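**Ticket:** Bench mat, Judamthorpe - light patches after cleaning
**Opened:** 6/22/26
**Product:** Lurkisley bench mat, dark, matte
**Priority:** 3
**Status:** Open, waiting on vendor

## Reported problem

The mat has lighter patches and smudges on its working surface. They stay after a wipe with a damp cloth. The request is to find out whether the patches are residue or damage, and whether the mat has to be replaced before the Dinu parts kit is sorted on it.

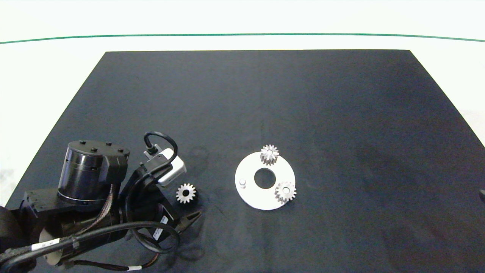 The mat was last changed in November. It has been cleaned with Stenolari concentrate since then. The label on the bottle gives a ratio of 1 to 60 for sealed surfaces and says nothing about matte ones. The cleaning sheet at the bench says 1 to 14, so the solution has been too strong for as long as that sheet has been up.

## Checks

1. Wiped a small area near a corner with plain warm water and a microfiber cloth. Patch fainter once dry, outline still there.
2. Repeated on the same area, 2 passes, fresh cloth each time. Patch gone. Surface feels the same as the rest of the mat.
3. Ran a fingernail across a second patch. No edge, no dip.
4. Put a small metal spur gear on the mat to see if small parts still stand out against the surface. They do, patches or no patches.
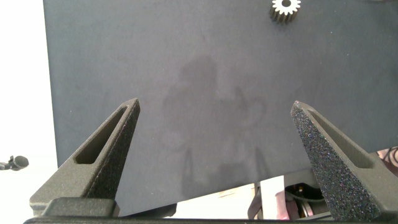
## Interim finding

Residue, most likely dried cleaner. Check 3 argues against wear. Not ruled out: oil from the metal parts, which come out of the kit bags with a light film on them. Parts should be wiped before they go on the mat until this is closed.

The flat discs need more care than the gears. They sit flush, and anything under them stays there.
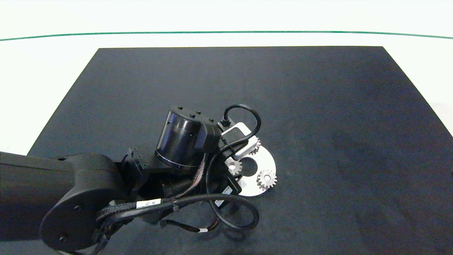 *Update by Domnica Furtună, bench support, Judamthorpe*

Left a disc on a cleaned area overnight. No ring when lifted. Did the same with a disc straight from the bag and got a faint ring, which came off with water in one pass. So oil does mark the mat, but it doesn't set the way the cleaner does.

Corrected the cleaning sheet to 1 to 60 and added a plain water rinse after it. 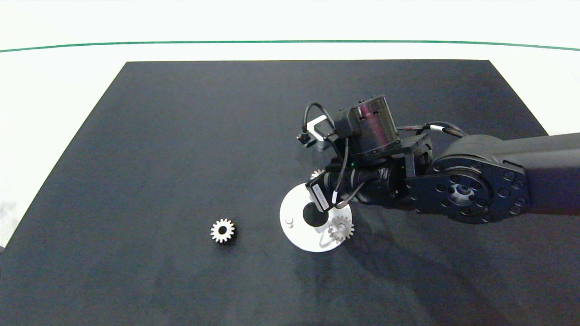 Sent Lurkisley two questions: is Stenolari approved for the matte finish at any dilution, and does the mat need a full soak to clear older residue. Replacement request is on hold until they answer. Sorting can go ahead.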